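Home | Issues | Authors | Search

January 26, 2018
Karim Azar, Tracey Lightfoot, Malcolm Mapplebeck

4.2 Small and tangled objects

The second comparison used jewelry on a bed. We kept the Zurkero hand-held gripper for all trials and changed only the finger pads, between the hard Findness pad and the softer Nieminen pad. Each operator did 30 trials per pad, with a limit of 90 seconds per item. Jamie Blackburn and Trevor Bramwell operated the tools and had 14 days of practice in June.

Bedding was chosen as the support surface in place of a table. A sheet gives way under the fingertips, so a jaw can reach slightly below a thin object, but it also folds and is easily pinched together with the item. Beads, bangles and chains were mixed on purpose.

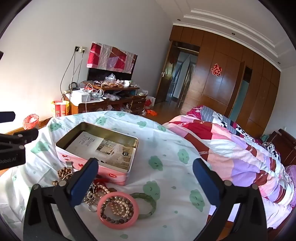
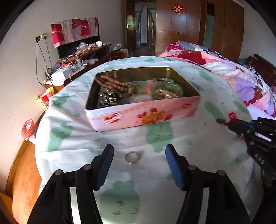

Figure 6. Jewelry task on the bed, seen from the hand-held gripper. Top: chains, beads and bangles in front of the open tin. Bottom: a ring on the sheet between the jaws, with beads in the tin.

A trial counted as a success if the item was released inside the tin and no other item moved with it. Pinching the sheet was logged separately and did not end the trial. With the hard pad, rings were the most common failure — the band tipped and slid out as the jaws closed. The soft pad held rings better but dragged on chains, and operators often had to open the jaws and start again. Bangles gave little trouble with either pad.

Some 200 grasps were later reviewed by a third author who had not seen the trial sheets. Disagreements were mostly over chains that hung partly over the rim, and these we scored as failures. Force at the pads was not measured.

Contact the Zuridine editorial office | Copyright 2018 the authors | Back to top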